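Wenn der Teller den Transport überstehen muss

Mehrweggeschirr aus Kunststoff gilt in Kantinen und Kindertagesstätten als unempfindlich. Für die Stoßfestigkeit trifft das meist zu. Für die Oberfläche gilt es nur eingeschränkt, und an der Oberfläche entscheidet sich, wie lange ein Teil im Umlauf bleibt.
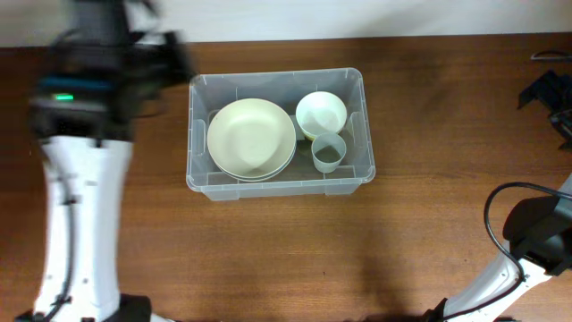
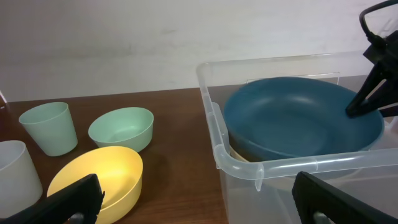 Geschirr und durchsichtige Aufbewahrungsbox auf einer Tischplatte aus Holz

Der Caterer Benkirane hat im Februar begonnen, die Aussonderungsgründe seines Bestandes zu erfassen. Grundlage waren 3.864 Teile, verteilt auf die Standorte Clurkgate und Pronbridge. Bruch spielte eine untergeordnete Rolle. Ausgesondert wurde überwiegend wegen Kratzern, Verfärbungen und matter Stellen am Standring.

Vilhjálmur Bergmann, Werkstofftechniker beim Prüfbüro Zetum, hält den Befund für erwartbar. »Die Nutzung am Tisch belastet das Material wenig, vom Messer abgesehen«, sagt er. »Der größere Teil des Abriebs entsteht beim Stapeln und Fahren.« Beim Transport auf Rollwagen wirken niederfrequente Schwingungen auf den Stapel. Liegt der Standring des oberen Tellers auf dem Spiegel des unteren auf, arbeitet er dort wie ein Schleifkörper. Eingeschlossene Stärkereste oder Kalkpartikel verstärken den Effekt.

Polypropylen ist vergleichsweise weich und verkratzt früh, bleibt aber zäh. Melaminharz besitzt eine deutlich härtere Oberfläche. Wird sie beschädigt, setzen sich Farbstoffe aus Tee oder Tomatensauce in den Vertiefungen fest und lassen sich in der Spülmaschine kaum noch entfernen. Eine Mischung beider Werkstoffe im selben Stapel ist ungünstig, da das härtere Teil das weichere beansprucht.

Zetum hat das Verhalten auf einem Rütteltisch nachgestellt. Eine Serie lief über 2.000 Zyklen mit gespülten, vollständig getrockneten Tellern, die zweite über dieselbe Zahl mit Restfeuchte. Die feuchten Stapel zeigten weniger Riefen, neigten jedoch zum Verkleben und rochen nach der Lagerung muffig. Hygienisch scheidet diese Variante aus.

In Pronbridge werden Stapel inzwischen niedriger gehalten und nach Werkstoff getrennt gelagert. Bei Bechern ist die Stapelnase maßgebend. Fehlt sie oder ist sie abgenutzt, verkeilen sich die konischen Wandungen, und beim Auseinanderziehen entstehen umlaufende Spuren unterhalb des Randes. Clurkgate prüft derzeit Körbe mit Einzelfächern, die mehr Lagervolumen beanspruchen.

Offen ist die Wahl des Klarspülers. Kunststoff speichert weniger Wärme als Porzellan und trocknet entsprechend langsamer. Höhere Dosierungen verkürzen die Trocknung, hinterlassen bei weichem Wasser aber Schlieren. Eine Versuchsreihe dazu ist bei Zetum in Vorbereitung.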